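Slide 6 – House rules for reaching into containers

These started as a page on the wall at Clivton. Pisow now uses the same wording, so please quote it as written.

Rule one. Keep the basket where the task sheet puts it. If it gets bumped, stop and log it before going on.

Rule two. Open the fingers before going below the rim. Go in slowly and don't lean on the weave.

Rule three. Pick one piece of cloth and stay with it. Switching halfway is the most common reason we throw out a run. Last May we reviewed 160 runs and kept 124.

Rule four. Two tries per item. After the second miss, mark it as failed and move on. Failed runs stay in the set – label them, don't delete them.

(Pause. Ask who has a written rule for misses.)

Rule five. Straps and narrow bands count as part of the garment. McGrath wrote them up separately for a while and the labels never matched ours.

Next slide is the Cirano checklist. Leave this one up while I hand out copies.

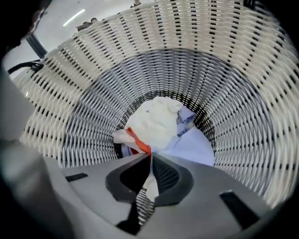 Lenka Halás: I'd put the two-try limit on the task sheet too. People at the station won't have the slides, and ours kept going to four or five.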